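Stonbridge Repair Room: Old Towers Wanted for Parts and Rebuilds

June 14, 2024

The repair room at the Stonbridge center is taking in desktop computers again, and this time the focus is on older office towers. Since April we have taken in 40 of them, most from the Skistel office when it moved across town. Many will be rebuilt and passed on. The rest will be stripped for parts, and what can't be used goes to Ciromix for metal recycling.

Every tower gets the same treatment. The side panel comes off, the case goes down flat on the bench, and the memory and processor come out first. Those two are tested on their own and stored in labeled bags. A processor socket with its lever up needs care, as the pins bend easily and a bent one is slow work to straighten. Please don't rest tools or screws on an open board. 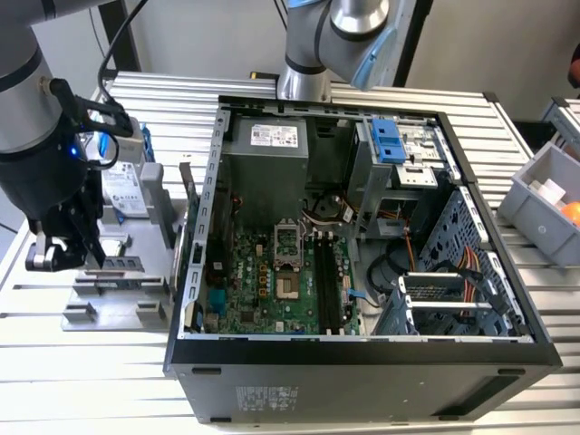

Power supplies stay in the case until the board has been checked. If the supply fails its test, the whole unit comes out and goes in the gray bin under the window – we don't open power supplies in the repair room, and we ask that you don't open them at home before dropping a machine off.

Case fans are worth keeping if they spin freely. Unplug them at the board and pull on the connector, never on the wires. Data cables that still click firmly into place go in the drawer marked Vasseur, after the old parts cabinet it came from. Loose ones are thrown out.

Hard drives are handled separately. If you can remove yours before you donate, please do. Otherwise leave it in, tell the desk, and it will be wiped or drilled. We can't copy files off a drive for you.

Finished machines go out with 2 memory modules, a tested drive and a fresh copy of the operating system. Monitors are not included, and we have no more room to accept them. Keyboards and mice are welcome if they have a USB plug.

Drop-off is at the side door during regular center hours. Large donations should be arranged with the desk ahead of time, extension 3023.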